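The Bowl Incident, Run 406

October 1, 2018

I've been training a simulated arm to tidy a simulated kitchen since March, and I would like to report that the kitchen is winning.

The task is called Pastmont, after a street I used to live on. Pick up the red bowl, carry it over the counter, set it down. The first 12 tries on Sunday-best settings went fine. Then I changed the grip force from 38 to something more polite, and the bowl began to slide in the fingers. The controller noticed nothing. As far as it was concerned, it had a bowl, the bowl was level, and life was good.

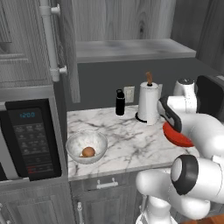
My safety check was supposed to catch this. It compares the bowl's angle to the wrist's angle and stops the arm if they disagree. I had written it in degrees. The physics engine, which I call Egger, reports radians. So the alarm would have gone off only if the bowl had spun around several times like a ballerina.

The fix took one line. Finding it took 1000 lines of log and most of a pot of coffee - and I still don't trust the release step, which sometimes lets go early.

Run 407 starts tonight with the old grip force back in.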